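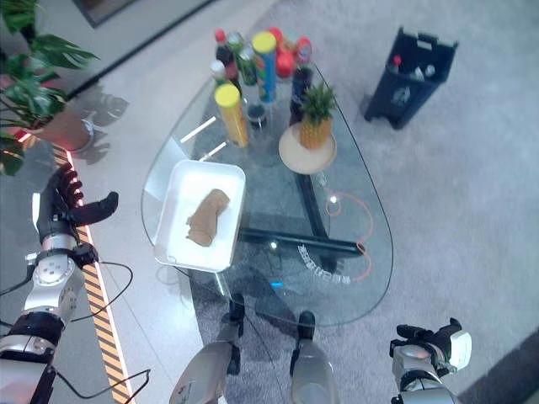

Tuva Haugland thinks a glass coffee table is a terrible idea for anyone who eats in their living room, and she told me so on the phone before I'd even finished describing the shape of it. Fingerprints, crumbs, rings, you'll be wiping it until you're ninety. I said it's shaped like a teardrop and she said that made it worse, where do you even put a chair.

Well, I love it. It's been in the living room since June and I still get a silly little thrill when I come in with my coffee and see the carpet right through it (the carpet could use a vacuum, but still). I did have to admit to her that the narrow end has turned into a parking lot. Every bottle and can in the apartment seems to end up there, all bunched together, yellow caps and red caps and whatever else. I keep meaning to carry them back to the kitchen and then I sit down instead.

So today was supposed to be the day I sorted that out. I got up at 7, made toast, and went in with the best intentions. What I did was move the white tray to the left side, put the pineapple on the round wooden plate, decide that looked fantastic, and go read for an hour. The pineapple is tiny! I had no idea they came that small. It's all golden with the leaves sticking straight up, and on that pale wood it looks like something from a hotel lobby. I don't want to cut it. I'll probably wait too long and then be sorry, same as with the melon.

The tray I'm less sure about. It's a good tray, the raised edges are nice and I like how clean the white looks on the glass, but it takes up a lot of room on that side and I can't decide if it should live there or go on the shelf by the window. Tuva says trays are for people who can't commit to putting things away. She owns four of them, so I don't know why I listen.

The other thing is the orange cable. I've known it was under there, of course I have, but with a glass top you can't pretend. It's just lying there in a loop on the carpet, bright as anything. With my old table you could have hidden a bicycle underneath. I looked at the cord covers in the Brendex catalog and they want 13 dollars for a short one in gray, and I'd need 2, maybe 3 to get it all the way to the wall. Or I could push it behind the couch for free. I'm going to try that tomorrow if my back lets me.

Called Mom at lunch and she asked if the bottles were still out. How does everybody know about the bottles! I said I was working on a system. She said a system is a cupboard. Then she wanted to know whether I'd eaten the pineapple and told me to twist the leaves off, don't cut them, and plant the top in a pot. I might do that. I've got that blue pot from the balcony with nothing in it.

Anyway it's almost 10 now and I should go to bed. Need glass cleaner, sponges, coffee filters, and something for dinner that isn't toast.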